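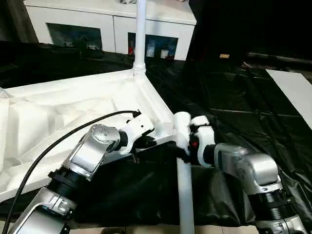
Page last changed: 21 Feb 2022

Match ball bench, rebound and pressure notes

Second day on the Oberholzer size 5 balls for the Ditonden women's side. They play on the old artificial pitch and have complained since September that the balls go soft before half-time.

Inflated the whole batch this morning and left them in the store. Checked again after lunch. Most had held. Four were down, one of them badly, and it is the same valve type on all four. Put soapy water on the worst one and got bubbles at the valve seat, none along the seams.

Drop test from the usual height on the turf offcut. The Trendik balls we used last season come up higher and more evenly. The Oberholzers are fine when fresh but vary from ball to ball - I would not want to take a penalty with number 21.

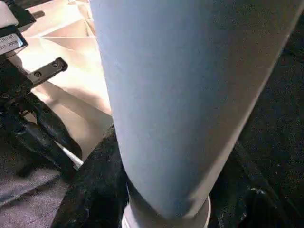

Sherif Morsy thinks the valves dry out in the boot room and wants a drop of oil in each before pumping. Will try that on six balls and leave the others alone. Use the Stivutard gauge for both lots, the old one sticks.

Still to do: weigh after soaking, up to 5 minutes in the tank, turning by hand. Ask the club which pump they use at the ground. Returned the two training balls with split panels to the rack, marked with tape, do not send out.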